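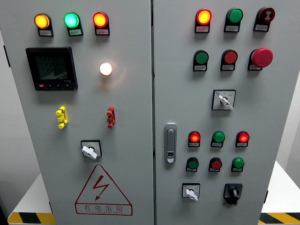

Re: Relabelling the Nomine panel, which way would you go?

dustbin_ray wrote:
The plates under the lamps on this double-door cabinet are tiny. Amber, green and red across the top left, all three lit, and I have to lean right in to read what any of them are for. I've got 13 plates to redo before Thursday. Engraved or printed tape? Grovier quoted me 8 dollars a plate for engraved.

kettlepoint wrote:
Engraved. Tape yellows and the corners lift. Go up a size on the lettering while you're at it.

oldmate232 wrote:
Disagree. Good tape on a clean indoor door lasts for years and you can fix a spelling mistake on your lunch break. Spend the money on an English warning sign. The triangle on the left door has only tiny English under the Chinese characters.

dustbin_ray wrote:
Fair point about the sign. Second photo has both doors in it.
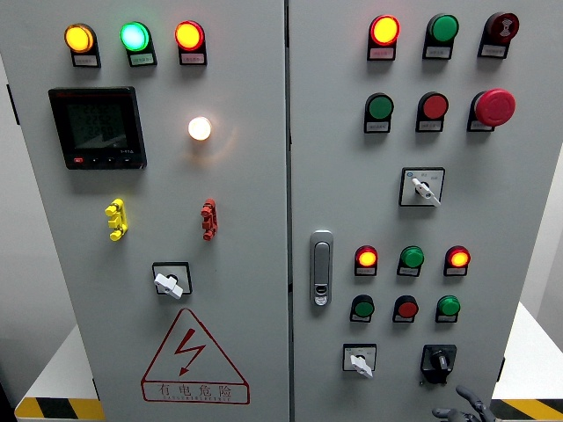

Re: Re: Relabelling the Nomine panel

kettlepoint wrote:
The lightning bolt reads the same in any language, but I'd add the English anyway. Put it beside the triangle and leave the original alone.

oldmate232 wrote:
What about the meter? Grey digits on a dark screen. I'd want a bigger label by that before I touched the lamps.

dustbin_ray wrote:
The meter stays as is. I'm only doing plates and the sign. One more. 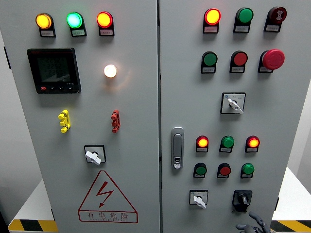
Left door: meter, white lamp, yellow and red connectors, switch underneath.

kettlepoint wrote:
Black on white for all of them, then. Don't colour match.

oldmate232 wrote:
Still say tape. Carvalho sells a 12 mm white that would do the lot.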